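Folding Small: A Study of Clothes Storage in Shared Student Rooms
Final report, Domestic Design Studio
Archie Strachan
October 13, 2023

Summary

This project looked at how people who share a bedroom fold and put away their clothes, and whether a different way of folding would make a small drawer easier to live with. I compared three folds (the flat stack, the roll, and the upright file fold) on a set of everyday garments, then tried them for a full laundry cycle in two rooms at Plimley House. The file fold came out on top for T-shirts and light knits, the roll was best for anything stretchy, and the flat stack is still the right answer for a lot of things I had expected to stop stacking. I also found that the surface you fold on matters far more than I thought it would, and that became my favorite part of the project.

Why I picked this

The bedrooms at Plimley House come with one chest of drawers between two people. Each person gets two drawers, and a drawer is only deep enough for one decent stack of sweaters. When I moved in last January I did what I'd always done at home, which was to fold everything into a rectangle, pile it up, and pull from the middle until the pile fell over. My roommate rolled everything. His drawer looked great for a day and then the rolls opened up and it became a nest.

We argued about this more than we argued about dishes. So when the studio brief asked for "a domestic routine, observed closely and improved," I knew what I wanted to do right away. I love this kind of problem. It costs nothing, it happens every week, and almost everyone learned it from one person in their family and never looked at it again.

What I wanted to find out

My starting questions were pretty plain. Does a fold that looks neat going in stay neat after a week of someone digging around? How hard is it to find one particular shirt? Does the fold leave creases that make you want to iron? And is it something a tired person will really do on laundry night?

I added one more after the first week of trials, when I noticed that everyone folded on the bed. What does folding on a soft surface do to the fold?

Background

There's plenty of advice on folding, in books and in videos, and a lot of it assumes you have a walk-in closet and a big table. I read what the studio library had and watched more folding videos than I'd like to admit. Most methods are a mix of the same few moves: bring the sleeves in, halve the width, then either halve the length again or fold it in thirds. The differences are in the last step and in whether the finished piece lies down or stands on its edge.

The other useful source was my grandmother, who worked in a menswear shop called Halliday for most of her adult life. She talked me through the shop fold on the phone while I tried to do it with one hand. Her main point was that you smooth before every crease and never after. I wrote it on the inside of my notebook cover.

Materials

The garment set was made up of things my roommate and I already owned, plus a few borrowed from down the hall. It had cotton T-shirts in two weights, a couple of hoodies, lightweight sweaters, leggings, jeans, a fleece, pajama pants, and two slippery athletic tops that nearly ended the project. I deliberately kept in some worn-out things. A faded shirt that has been washed to death folds very differently from a new one, and real drawers are full of them.

For dividers I tried cardboard cut from Drislow shipping boxes, and a set of Bonex drawer trays that a classmate lent me. For surfaces I used a bed with the comforter on, the same bed with only a sheet, a desk, and an ironing board.

Method

Each fold was done on each garment, on each surface, by me and by my roommate. We folded, put the piece down, picked it up again, moved it to the drawer, and then wrote notes on a simple card: did the shape hold when it was lifted, did the edges line up, did it need a second go. I didn't use a stopwatch in the first round and I'm glad. As soon as you time someone folding a shirt they fold it like they're in a race, and you learn nothing about how they do it on a normal night.

In the second round we lived with each fold for one laundry cycle. We weren't allowed to tidy the drawer between washes. At the end we looked at what had survived.

I paid special attention to the pickup, meaning the moment when a folded piece goes from the surface to the drawer. It sounds like nothing. It's where most folds go wrong! If you grab a file-folded shirt by one layer, the rest slides out underneath, and you're holding a flag. 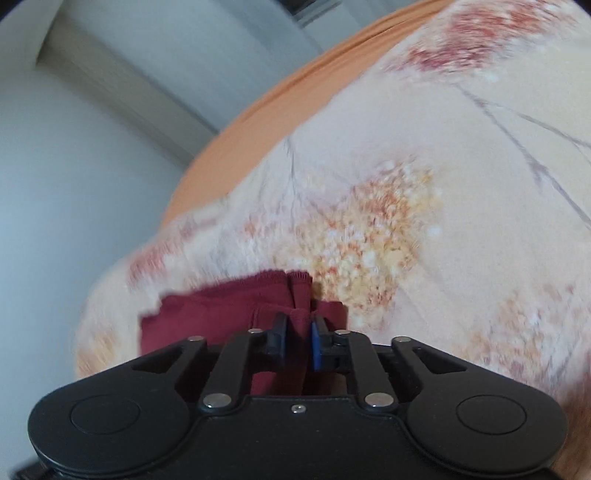

The way around it is to pinch through all the layers at the last fold and lift straight up, without dragging. With thin cotton it's easy. With a thick hoodie you really need a second hand underneath, and my notes from the hoodie trials are mostly complaints. I also learned to make the final crease on the side I was going to pick up from, so I wasn't turning the piece around in the air. Once I'd gotten used to it I couldn't go back.

Results: the folds

Flat stack. Everyone already knows it, and it's very forgiving. Edges can be sloppy and the pile still looks fine from above. It was the best fold for jeans and for the fleece, which simply refused to stand on edge no matter what I did. The trouble is digging. After one cycle both of our stacked drawers had a clean top layer and chaos below it, and each of us had worn the same three shirts over and over because they were the ones we could see.

Roll. Great for leggings and pajama pants. Stretchy fabric grips itself and the roll stays put. On the cotton shirts it loosened overnight, and it left soft wrinkles across the chest that didn't drop out with wearing. The athletic tops unrolled before we'd closed the drawer. I tried tucking the hem around the roll like a sock cuff, which did work, but it takes longer, and my roommate flatly refused to do it after the second evening.

File fold. This was the big surprise for me, because I'd written it off as a thing for people with label makers. Shirts stood on their edges in a row, every one was visible from above, and taking one out left the others leaning but still folded. It did best when the drawer was nearly full. With half the laundry in the basket the row slumped, and that's where the cardboard dividers came in. The Bonex trays were sturdier and looked much nicer, but they were a bit too long for our drawers and had to go in at an angle, so I stayed with cardboard for the final version.

Results: the surface

I could have written the whole report on this. A comforter is a terrible place to make a crease. You press down, the padding gives, and the fold ends up round instead of sharp. The fabric also sticks a little to whatever is under it, so when you slide your hand beneath a shirt to turn it, the cover comes along too. On the bare sheet things improved. On the desk the very same shirt, folded by the very same person, came out flatter and stood up the first time.

The ironing board was better than the bed but too narrow for a hoodie with the arms out.

Still, people fold on the bed, and I don't think a report is going to change that. The bed is where the laundry gets dumped, it's at a good height if you sit, and in our rooms the desk is covered in other stuff. So I worked on a compromise. I cut a folding board from the side of a Drislow box, the width of our drawer, and laid it on the bed. You fold the shirt around the board, slide the board out, and do the last fold by hand. It's so simple! My roommate, who had been a loyal roller for his whole life, now uses it without being asked.

The second room

Once we were happy with our setup, I gave a board and a set of dividers to the pair across the hall, with a one-page instruction sheet and no demonstration. They got the shirts right away. They misread the step for hoodies, folding the hood down the back after halving the body, so everything came out lumpy. I redrew that step with the hood going down first and they had no trouble the next time.

They also used the dividers to mark off a section each in a drawer they shared for sheets and towels, which I hadn't thought of. I've put it in the instruction sheet.

What I'd do differently

I should have tested surfaces from the start, since I had to repeat a lot of folding once I saw how much they mattered. I'd also like to have more people in it. Four of us, all with roughly the same kind of wardrobe, isn't much to go on, and I have no idea how any of this works for someone who wears dress shirts every day. My grandmother has opinions on that and they're not printable.

The cardboard is the weak part. The dividers are holding up fine, but my board has gone soft along the side I pull it out from — thin plastic sheet would probably last, and I'd like to try a version with a rounded corner so it slides out without catching on a seam.

Recommendations for Plimley House

Put a folding board in the laundry room, on a hook by the dryers, along with the one-page sheet. Leave a stack of clean, flat cardboard there at the start of the year so people can cut dividers to fit. The drawers themselves don't need to be replaced.

Files handed in with this report: garment cards for both rounds, instruction sheet (first and second versions), cutting pattern for the board, divider pattern.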